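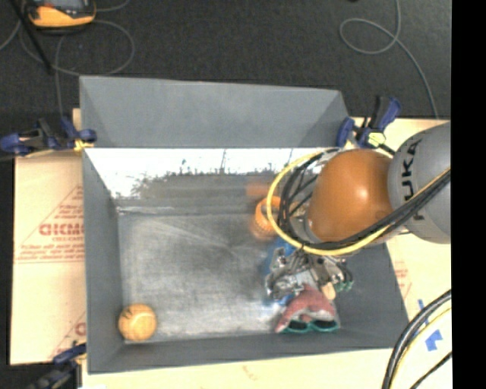

Mitra Tehrani
Contributing writer, fiction

The Ball in the Corner

By the time the soup was done the arm had been sulking for most of an hour, and Golestani had started talking to it in the voice he used for his mother's cat.

"Come on, sweetheart," he said. "You did the blue one on Tuesday's program. You can do it on this one."

Wimska set his bowl on the shelf over the lathe, where he would forget it, and pulled up the paint can she liked to sit on. The shop was cold the way it always was in February, cold in the floor first and then in your knees, and she kept her coat buttoned. They had paid 738 dollars for their half of the heater, she and Golestani, and the heater had gone to live at the other end of the building with the people who made canoes.

"Which one is it after?" she asked.

"Whichever it wants. That's the whole idea, Wim. I don't tell it. It looks in the bin and it picks."

She looked in the bin too. The gripper hung low over the blue thing and the red thing, all its little linkages bunched up like knuckles, and the yellow cable swung out wide and came back again under the orange cover. Everything had drifted to that side over the evening, even the glasses with the teal frames, which had been hers until she sat on them once too often. Only the ball had gone the other way. It sat by itself down in the corner, right up against both walls, like a child at a wedding who doesn't know any of the cousins.

"It won't ever go for the ball," she said.

"It'll go for the ball."

"How many tries so far?"

He checked the screen, though she was pretty sure he knew. "Three hundred thirty-six."

"And how many for the ball?"

Golestani remembered his soup. He took a long time over the first spoonful, and a longer time over the second, and said it could use salt.

Her father had been like this with the boat at Weron – eleven summers of sanding, and every evening her mother carrying a plate down the path and carrying it back. Wimska had promised herself she would marry a man who bought things finished. Then she had met Golestani at the Dredden flea market, arguing over a box of motors, and had lent him the last four dollars.

"I told myself a thousand," he said. "If it hasn't tried the corner by 1,000, I'll change something."

"And then?"

"Then we go to 3,000."

She laughed and pulled her sleeves down over her hands. He reached across to the keyboard, and she noticed that he had left room for her on the better side of the bench, near the lamp.

"Go on, then," she said, and scooted the paint can over. "Three hundred thirty-seven."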